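Subject: Re: [members] Shared kitchen at Wutaswood, draft rules
From: Miłosz Baran

Hi all,

Replying to the draft that went out last night. I've quoted the parts I have something to say about and cut the rest.

> 1. Everything left in the fridge needs a name and a date on it. Anything
> without both goes out when the fridge is cleaned at the end of the month.

Fine with me. Could we keep a roll of masking tape and a marker on top of the fridge? The last marker was in the drawer with the batteries and most people never found it. I'd also leave out condiments. If I put my name on a jar of mustard it will sit there until it goes bad, and if I don't, somebody will use it.

> 2. We move from throwaway cups to a shared set. The Harasym quote for 20
> plastic cups and two trays is attached. We would also keep the mugs we
> already have.

I'm for this. We bought paper cups all through last year and still ran out before every open evening. The green ones are a good size for water or juice. I wouldn't want to pour fresh coffee into them, so I agree the mugs should stay.

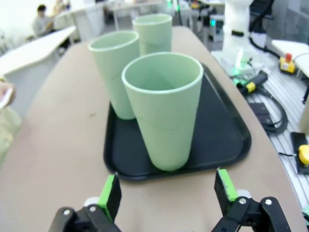
The quote is for a single order with no discount for more. I would take the 20 and see how many we still have by next February. The old glasses went one by one and we didn't notice until there were four left. If we're short for a big evening, people can be asked to bring their own.

> 3. The dishwasher is run by whoever fills it. Whoever arrives first the
> next morning empties it.

The second half of this won't work. The first person in is nearly always one of the same two people, and I'm one of them. I don't mind doing it now and then, but I'd rather not have it as a written rule. At Melusari, where I rented a desk before I came here, there was a sheet on the dishwasher door and you put your initials down when you emptied it. It was easy to see who hadn't done it in a while, and people mostly took care of it without being asked.

The filter also needs to be on somebody's list. I pulled it out last week and it was full of rice and label paper. It lifts out with a quarter turn to the left. Rinse it in the sink and put it back the same way. Please don't use the green side of the sponge on the fine mesh.

> 4. Tables are to be wiped down and cleared after every evening event.

Agreed, but "cleared" should say where things go. At the moment the trays get stacked on the microwave, and then the microwave door won't open all the way. I would give them the low shelf next to the sink, where the paper cups used to be. 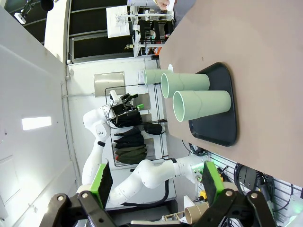
Please also change the spray we use on the tables. The one under the sink leaves a sticky film and your sleeves pick it up. Dish soap in warm water does the job, followed by a dry cloth. I'll bring in a bag of old dish towels that can be cut up for this.

> 5. The Dumus water filter contract is up for renewal at 479 for the year.
> Without the service visits it would be 249, and we would change the
> cartridges ourselves. Opinions please.

Take the 249. I watched the last service visit and it was a cartridge swap and a new sticker. The valve is behind the panel on the left, and you close it before you unscrew anything. I can do the first change and write down the steps so the next person has them. If it starts to leak we'd have to pay for a visit, but we would still probably come out ahead.

One thing that isn't in the draft: the compost bin. It has no lid since the hinge snapped, and the fruit flies are back. Either we get a new one or we stop collecting food scraps until the weather cools off.

I can't make the meeting until 7:30, so if the kitchen is first on the list, please count me as yes on 1, 2 and 4, no on 3 as written, and the cheaper option on 5.

Miłosz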